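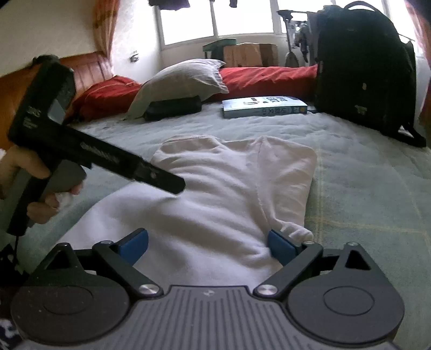 4. Folding on the bed (tops)

Applies to Livura rooms without a folding table. Got a table? Skip to section 5.

Before you start
- Clear a space in the middle of the bed. Bags and boxes can stay on, just push them to the edges.
- Smooth the sheet. Lumps underneath = creases on top.
- Empty pockets. Tissues especially.

4.1 Sweaters and sweatshirts
1. Lay flat, front down. Pull the body straight from the hem.
2. Fold one sleeve across the back, cuff toward the opposite side. Same with the other.
3. Bring each side in to the middle.
4. Hem up to the collar. Done. Dont fold it a third time, bulky ones spring open.

NOTE: Thick knits go at the bottom of the Narnex bin. Always.

4.2 T-shirts
1. Front up first. Smooth from the collar down, then out along both sleeves.
2. Check for damp at the seams. If damp, back on the rack.
3. Flip it over, holding at the shoulders.
4. Sides in, sleeves back, then fold in half from the hem. 2 folds max for the shallow bin.

CAUTION: No ironing directly on a print. Turn inside out, low heat, no steam.

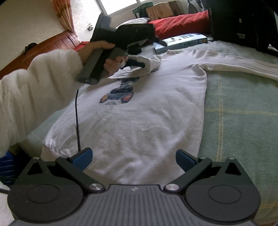
Can I fold a shirt with a big print the same way as a plain one?
Same steps, but keep the print on the outside and away from the crease if you can. Move the fold an inch or so lower if it lands right on it.

4.3 Putting away
1. Stack by type, heaviest first.
2. Stop when the pile is level with the rim. Lid shoud close without pushing.
3. Overflow goes in the Darwish drawer, see section 6.

Last updated: September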